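Search tickets
Enter keyword or ticket no.

Ticket 194: Clanton bedside clock radio loses its alarm and hisses on FM

Opened in February by Amber Mulder
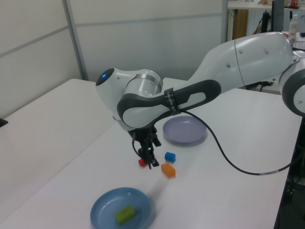

Arm over the white tabletop, blue light on at the wrist.

Hi all, me again. I've got the little Clanton clock radio that my aunt handed down (the one with the two-band tuner and the single alarm) and it has started doing two annoying things at once. First, the alarm time wipes itself back to 12:00 whenever I change the batteries, which I could live with, but lately it does it overnight too. Second, the FM side hisses on pretty much everything except one very loud talk station. AM is fine. AM is better than fine, I got a ball game from two states away last night.

What I've tried so far: new batteries (twice), wiping the battery springs with a dry cloth, pulling the antenna all the way out, and running the auto search again from the bottom of the band. Auto search found three stations and then went round and round. It used to find a whole page of them. I've lost the paper manual, so if there's a reset hidden somewhere I'd love to know!

First reply, Gebhard Berchtold, support desk

Hi Amber, thanks for the detail. Can you tell me which way the little switch inside the battery door is set? On the older Clantons there's a slider marked 9 and 10. It picks the tuning step. In the US you want it on 10. If it got knocked to 9 during a battery change, auto search can behave oddly, and on some of them moving the slider also clears the clock and the alarm.

Also, are the batteries rechargeable? Those sit at a lower voltage than regular alkalines and the clock chip in this model is fussy about it.

Amber again, 7:40 pm

OK so the slider was on 9! I feel a bit silly, I must have caught it with my thumbnail. Moved it to 10, the display blinked and went to 12:00, I set everything again and ran the auto search. Eleven stations this time. Still a hiss on most of them, but the search stops where it should.

And yes, the batteries are rechargeable. I have a drawer full of them and I put them in everything. I'll get some plain ones at the grocery store tomorrow and leave the radio alone until then.

Amber, next evening

Plain alkalines in. Set the alarm for 6:15, and it was still set for 6:15 when I got up, and it went off. Kind of loudly, if I'm being fair to my husband. I'm going to give it a few more nights before I call that half fixed.

The hiss is still with me. Things I've noticed while poking at it:

- It's worse on the nightstand than in the kitchen.
- Touching the antenna makes it better. Letting go makes it worse again.
- Turning the radio on its side helps a tiny bit, or maybe I want it to.
- Headphones plugged in, the hiss drops by a lot.

That last one surprised me. Is the headphone cord working as an antenna? I unplugged my phone charger from the same power strip as well and I think that took the edge off, but I had the window open by then, so who knows.

Gebhard Berchtold, support desk

Good notes. Yes, on some small sets the headphone cord doubles as an FM antenna, so a drop in hiss with the headphones in makes me look at the whip antenna or its connection. Would you wiggle the base of the antenna gently while a weak station is playing? If it crackles, the screw at the bottom has probably worked loose. You'll see it once the back is off. Two screws under the battery door and one near the hand strap. Take the batteries out before you open it, please.

On the charger: cheap phone chargers can put a lot of noise into a radio sitting next to them. Try the radio across the room from the charger and the lamp dimmer, if you have one.

Side note from Glenys Henare

Jumping in as I had this same hiss on a Pugh travel radio. Mine was the antenna screw too. There was a flat washer under it that had gone dull, and I rubbed it with a pencil eraser until it was shiny. Worked a treat for me. Don't overtighten it, the plastic post strips very easily (ask me about my first Pugh).

Amber, Saturday-ish project report, 2:20 pm

Batteries out, back off. The antenna screw turned almost a full turn before it got snug! I did the eraser trick on the washer as well, since I had it in my hand anyway. One of the back screws rolled under the fridge and I spent longer on that than on the radio.

Put it all together, set the clock, set the alarm, ran auto search: 17 stations, and most of them sound clean. There's still a little hiss on the college station, but that one was always faint in this house. The charger has moved to the dresser and it's staying there.

One more question while I have you. The alarm runs for the full hour if I don't hit the button. Can I make that shorter? I was in the shower this morning and got a talking-to when I came out.

Gebhard Berchtold, support desk

Glad the screw was it. Sorry, the hour is fixed on this model and there's no menu for it. You can press snooze for a short break, or press the alarm button once to stop it until the next day.

I'll leave the ticket open through the end of the month in case the alarm resets again. If it does, write down whether the clock itself lost time or only the alarm, as that points to different parts.

Amber

Will do. Alarm has held every night so far, clock is right too. I put a bit of tape over the 9/10 slider so my thumb can't get at it.

Status: open, waiting on customer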